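Search this project
Search docs Clear All versions

Odier kit and the Skerik table set: README and data card

By Marlene Diekmann
Updated in March

Odier is a labeling and replay kit for recordings made with hand-held grippers. Skerik is the set of tabletop recordings we ship alongside it, so you can try every part of the kit before you bring your own data. I've been running both daily on ordinary household clutter (boxes, snack packets, napkins, fruit, all the stuff that really lives on a table) and I'm having a great time with it! This file covers what you get, what the labels mean, where the kit struggles and how to get going.

What's in the download

The Skerik set has 324 recordings, all of tabletop work with small everyday objects. Of those, 262 come with full labels and 62 have video and gripper opening only. We left the second group in on purpose, as practice material for people who want to try the labeling screen on something real.

Each recording folder holds:

- the video from the gripper camera
- a track of how wide the jaws are open
- a short task note, one or two sentences in plain English
- a label file, if the recording is in the labeled group
- a quality note, often blank

Task notes are written by the person who did the recording, right after finishing. They're wonderfully uneven. Some say "move packet to plate side," others go on about which corner they went for first and why it was a bad choice. We fix spelling and leave the rest alone.
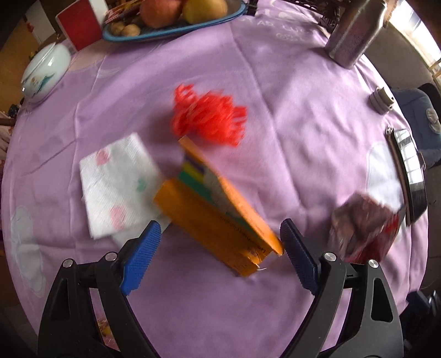 Contact labels are the part of Odier I'm most excited about. Most tools I've used want one tag for the whole grasp, and Odier splits it into near, touch, hold and release, with a separate flag for "can't tell." You'll use that flag more than you expect when the gripper camera is moving. An orange box tilted between two open blue pads, its edges smeared by motion, is easy enough to name, but choosing the exact moment of first touch from a view like that is hard, and I'd much sooner have a labeler press "can't tell" than guess. The kit lets you step back and forth with the jaw opening drawn underneath, and that one small feature has saved me hours. It also keeps a note of who changed a label and what it was before.

Label fields

phase: near, touch, hold, release or can't tell
object: free text, with suggestions from earlier recordings
surface: what the object is resting on when first seen
blur: none, light, heavy
hands: one gripper or two
notes: anything else

The object field stays free text because fixed lists made people lazy. With a list, a crumpled packet became "bag," a lidded jar became "cup," and the label stopped being much use. If you need fixed names for training, there's a merge screen under Tools where you can group the free text afterward. Merges are stored apart from the originals, so you can undo one months later.

Please don't treat the blur field as a score for the recording. Heavy blur only means the labeler had trouble seeing edges at that moment. Some of my favorite recordings have plenty of it.

Getting started

Unpack the kit next to the Skerik folder and run the setup script. On my laptop, setup took almost 20 minutes, most of it building preview clips. After that, the kit opens straight to the recording list.

1. Open any labeled recording and play it through once at normal speed.
2. Turn on the phase bar and play it again.
3. Open an unlabeled recording and mark the near and touch phases yourself.
4. Press Check. Odier will point out gaps and overlaps.
5. Save. Your labels go into your own folder and never overwrite ours.

Step 3 is where the kit won me over. The keys are under your left hand, the mouse stays free for scrubbing, and after a few recordings you stop looking down.

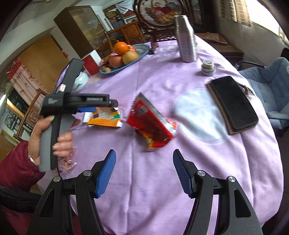

If you plan to label as a team, turn on shared review before anyone starts. It's off by default, and switching it on later means matching up old files by hand. I did that once for the Pisharody trial and it cost me a whole afternoon and most of a pot of coffee. With review on, each recording goes to a second person, who sees the video fresh and only gets the first person's labels after finishing. Where the two disagree, Odier opens both versions side by side and asks for a short reason. Those reasons turned out to be very good reading for new labelers, so we now keep the best ones in docs/review-notes.

Held-out recordings

We set aside 91 of the labeled recordings for testing. The list is in splits/heldout.txt. Please leave them out of training if you intend to share results, and say which version of the list you used. An earlier version had two near-duplicate takes sitting on both sides of the split. They've been moved, and the change log says where.

Known problems

Shiny metal lids and canisters confuse the object tracker. It sometimes follows a reflection and loses the real edge. Turn tracking off for those and mark by hand.

Patterned tablecloths and printed napkins can do the same. A folded napkin with flowers on it is tricky, and the tracker likes to grab one flower and hold on forever.

Two-gripper recordings play fine, but the phase bar shows one hand at a time. Press H to swap. A double bar is in testing and I can't wait for it.

Export to Clinon works, though very long notes are cut at the first line break. Keep the important part first — or export notes as a separate file, as I do.

What the set is good for

Use it for learning the kit, training labelers, trying out contact detection, and comparing how models cope with clutter seen from close up. It's a poor choice for measuring force, as there's no force data at all, and it won't tell you much about floors, shelves or anything outside a tabletop.

Sharing corrections

Found a wrong label? Open an issue with the recording name, the time and what you think it should be. A half-sure report is welcome too. I read them in the morning, usually before 9, and fixes go out with the next point release.

Related

Skerik change log
Writing useful task notes
Odier keyboard map
Exporting to Clinon
Shared review: setup and common mistakes
Pisharody trial, labeling notes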